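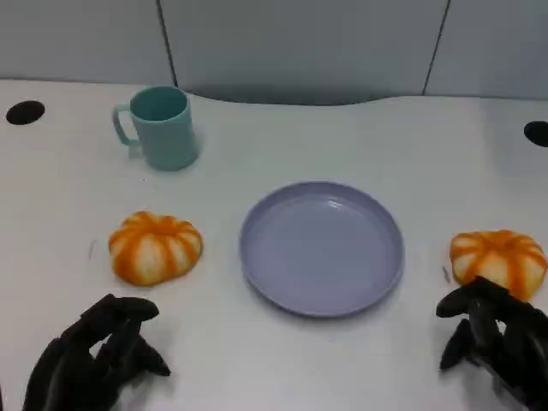
Liviu Dumitrescu had a pumpkin in his coat pocket when we met, and it was on the café counter before he'd ordered. "Feel how heavy that is," he said. "It's the size of an orange!" He has been growing small striped pumpkins at Furtună, his plot outside Trotden, for five years now, and he still talks about them like someone who got the seed packet yesterday.

He started with big carving types and gave up after one wet August. The little ones came from a neighbor's compost heap. "I let one vine go and it climbed the fence and went over the shed. My wife wanted her shed back. I wanted more vines." Last season he picked 816 of them, which he knows because he writes every one down in a school notebook (weight, stripes, which end of the row).

The stripes are what he loves best. Orange over cream is his favorite, and he'll happily turn one in his hand for a full minute looking for the side he likes. "People put them in a big heap in a basket and you can't see a single one properly. Give me a plain white table, one plate, a pumpkin on either side. Then you see the ribs."

Junpei Kinoshita agrees with him on that, and on very little else. Kinoshita runs Zonau, the tableware shop on the hill road, and the two have put together a fall table every year since they met. He's the one who picks the colors. "Liviu would use brown dishes for everything," he told me. "I said try lavender. Lavender next to orange, it wakes up! And then a teal mug, a bit off to the back, so it isn't all so matched."

I asked about plastic, expecting an apology from a man who sells stoneware too. None came. "My kids ate off plastic plates for years and the colors were wonderful. You can't get that lavender in a glaze, I've tried."

They still argue about whether the plate should have anything on it. Dumitrescu wants soup. Kinoshita wants it left empty until people sit down, and so far he's winning.

As for eating them, Dumitrescu cuts off the top, scoops out the seeds, puts in butter and a little sage and bakes them until a fork goes through. He keeps three of the best back for seed. "The ugly ones taste the same," he said, and went to pay for the coffee, leaving the pumpkin with me.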